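Does wallpaper in the background hurt a two-arm policy?
Kamran Yazdani
2025-08-31
We train two arms to handle rain boots and a cloth. We have 204 demonstrations on plain walls. I read the Clusamham report, where the patterned walls are changed between sessions, and their policy kept working in new rooms. Is this a real effect, or only more data?

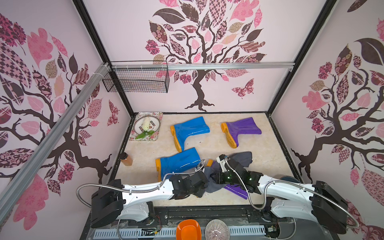
My budget is 66 more demonstrations, so I must choose well.

Siamak Jalali
It is real in my experience, but small. We compared two sets of the same size — one with plain walls, one with printed walls. On unseen backgrounds the second set won 15 more trials. On the plain walls I found no difference. Please keep the total equal when you compare, otherwise you cannot separate the two causes.

Fludgate
just crop the walls out, worked for me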